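Fri 30 July

Up at 5, no alarm, heat already in the room. Coffee, half a stale roll. Wanted to write last night and fell asleep on top of the notebook so this is two days in one.

Bean situation. Picked the whole north row before work, a full bowl and then my hat. They get away from me if I skip even one evening. The long ones are tough as string now, will save those for seed. Tomatoes still green, every last one. The neighbor's are red. Don't want to talk about it.

Water: rain barrel down to the bottom hand's width. Carried cans from the kitchen, 11 trips, back is complaning. Need a hose that reaches. Have needed a hose that reaches for three summers.

The letter from Lodau came. They want 348 for the cabin, the first week of September, linens extra. It was a lot less the last time I went. Sat on the step and read it twice. I'd get the lake, the porch, no phone. On the other hand the car wants tires and the guy in Tallum said 600 for all four, and that was him being nice. Can't do both. Could do both if I don't eat.

Will decide Sunday. (I said that last Sunday.)

Slept badly both nights. Dream about the old school again, the stairs going down and down and me with no shoes. Woke up cross with everybody.

Library after work. Returned the one about the shipwreck, unfinished, couldn't stand the captain. Got Skullance instead, which has an awful cover and I've read 40 pages already standing at the stove. Burned the onions. Worth it. If the sister is the one writing the letters I will be so annoyed.

Work, not much. Long afternoon, windows open, no air moving at all. Ate lunch at my desk and then wished I'd gone outside.
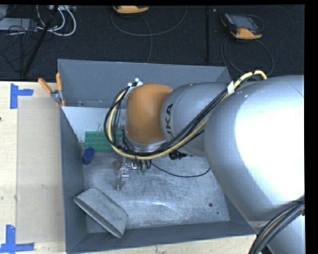
Evening, later

Cooler finally. Beans for supper, obviously. Beans with the burnt onions, lots of pepper, and it was pretty good.

Walked down to the bridge and back. River low, you can see the tires and the shopping cart again. Two herons. Kids jumping off the wall where the sign says don't, same wall I used to jump off, so I kept my mouth shut.

Knee fine on the way down, not so fine coming back up.

Things for tomorow: stamps, vinegar, jar lids (the small ones!!), call about the tooth. Write back to Lodau even if it's just to ask can they hold it a week. Strip the bed.

Thunder somewhere off past Tallum but nothing here yet. Leaving the lids off the barrel just in case. Eyes closing. One more chapter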